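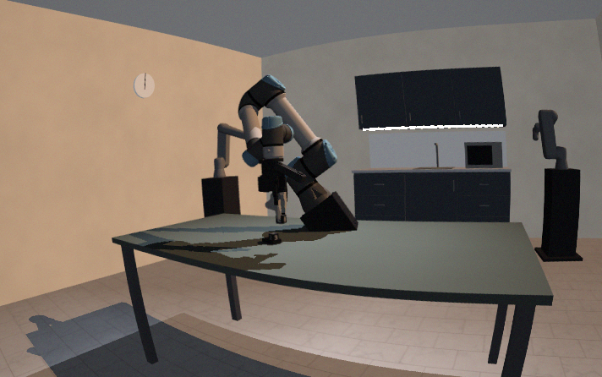
Robot arm and table, 3D render

Film Talk > Science Fiction > Skilow: the remake vs. the original (spoilers)

platform_nine
Posted 7:42 pm

Watched the new Skilow last night and I want to see where people here stand, because the reviews I read were all over the place. I saw the original when it came out and I've seen it maybe four times since. I didn't expect to like the remake and I mostly did.

What works: the lead is better. In the original the inspector is a coat and a voice. You never find out why she took the posting at Rivas station or what she left behind. The remake gives her a whole first act on the ground, with the sister and the house being sold, and when she gets up there and starts lying in her reports you know why she's doing it.

What doesn't: the last 20 minutes. I don't understand why they showed us the thing in the lower ring. The original never did.

Spoilers are fine in this thread, it's in the title.

grayling
Posted 7:58 pm

Agree on the lead, disagree on the first act. It's too long. By the time she boarded the shuttle I had forgotten I was watching a movie about a space station. The house stuff could have been done in one scene, and the phone call with the sister later on covers all of it again anyway.

The doctor is the best part for me. In the first movie he's there to explain things and get killed. Now he's tired and decent and bad at his job, and he knows he's bad at it. The scene where he signs the form without reading it is the only time I got upset.

Otto77
Posted 8:10 pm

It's a bad movie and I'm surprised at the reaction it's getting. Everything that was strange about the original has been explained. Why does the station run on a two-hour delay? Explained. Why do the crew eat standing up? Explained, in dialogue, by a guy at a whiteboard. I liked not knowing.

And the sound is too loud all the way through. The first movie has that long stretch in the airlock with nothing but her breathing. Same moment in this one has strings on it.

platform_nine
Posted 8:17 pm

Otto77 wrote:
Why do the crew eat standing up? Explained

I'll give you that one. The whiteboard scene is terrible. I don't think the strings ruin the airlock though. They drop out right before the door opens.

marrowbone
Posted 8:31 pm

Has anyone read the book? Both movies leave out most of it. In the book there's no thing in the lower ring at all. The crew have made it up between them so they'd have a reason to keep that level closed, and the inspector works it out about halfway through and decides to go along with it. The rest is her getting used to the place.

I think the remake was trying to get back to that with the false reports, then lost its nerve and put a monster in.

grayling
Posted 8:36 pm

I didn't know that and it makes the ending worse.

Is the book still in print?

marrowbone
Posted 8:44 pm

Not that I know of. Mine is a used paperback from Grimberg, the small press, with a cover that has nothing to do with the story. Look for it at library sales. It's short.

tin_lantern
Posted 9:05 pm

I'm going to defend the ending since I seem to be the only one.

She has spent the entire movie writing down things that aren't true, and everybody back home believes her. Then she sees something real and she can't report it, because her last report said the ring was empty and sealed. If you don't show it, then the audience can think she imagined it, and the final report doesn't land. She types "nothing to note" and we know for sure that it's a lie. I thought that was worth the price of a rubber suit.

Otto77
Posted 9:12 pm

The audience thinking she imagined it is the whole appeal of the first one.

tin_lantern
Posted 9:15 pm

Of the first one, yes. It's a different movie. She isn't even the same kind of character. The original inspector is honest from start to finish, that's her problem.

Otto77
Posted 9:21 pm

Then they should have called it something else.

halfmoon_ed
Posted 9:40 pm

Saw both back to back at the Jurncombe in May, when they ran the restored print of the original ahead of an early screening of the new one. I'd recommend doing it that way if anybody near you programs it. A few things I only picked up because they were an hour apart:

The opening shot of the corridor is the same move at the same speed, but in the remake it goes left where the first one goes right.

The cook is in both. Same actor. In the new one he's the retired station chief who gives her the keys, and he has one line from the original, the one about the soup.

The original is a lot funnier than I remembered. The room laughed all through the inspection scenes. I don't think there's one joke in the remake, and I missed them.

platform_nine
Posted 9:48 pm

I missed the cook completely. That's a nice touch.

You're right about the jokes. I think that's what bothers me about most of these remakes, come to think of it. They take an odd little movie that was partly a comedy and play it straight, and it comes out heavier but not any deeper. This one gets away with it more than most because of her.

kestrel_b
Posted 10:02 pm

New here, I only know the remake. I hadn't heard of the original before this thread. Would I be spoiled for it now or is it different enough?

marrowbone
Posted 10:06 pm

Different enough. You'll know the layout of the station and that's about it. The doctor dies early, so don't get attached.

grayling
Posted 10:07 pm

Get the restored version if you can. The disc that came out in 2000 is very dark and you can't make out half of the lower ring scenes. I owned it for years and thought that was how it was supposed to look.

Otto77
Posted 10:15 pm

The dark version is better.

grayling
Posted 10:18 pm

Of course you think so.

tin_lantern
Posted 10:33 pm

Question for halfmoon_ed or anyone else who's seen the restoration. Is the scene with the two radio operators back in? I remember it from TV when I was a kid, they're arguing over whose turn it is to sleep, and it wasn't on the disc. I've never found anyone else who remembers it.

halfmoon_ed
Posted 10:41 pm

It's in. It's longer than you'd think, and it comes right after she arrives, before the first dinner. It slows things down some but I was happy to see it. The picture quality drops for that scene, so they must have had to use a different source.

tin_lantern
Posted 10:43 pm

Thank you. I've been told for years that I dreamed it.

platform_nine
Posted 10:58 pm

Going to watch the remake again over the weekend with the first act in mind. grayling may be right that it's long, but I want to see how many of the lies in the reports are set up in the house scenes. I caught 2 the first time. She tells the sister the roof is fine, and she tells the buyer the same thing a bit later in the same words, and then on the station she uses that exact sentence about the hull.

marrowbone
Posted 11:04 pm

There's a third, with the dog. Watch what she says to the neighbor.

grayling
Posted 11:09 pm

OK, the hull thing I did not catch. I still say cut ten minutes.

Page 1 of 2
Thread views: 1264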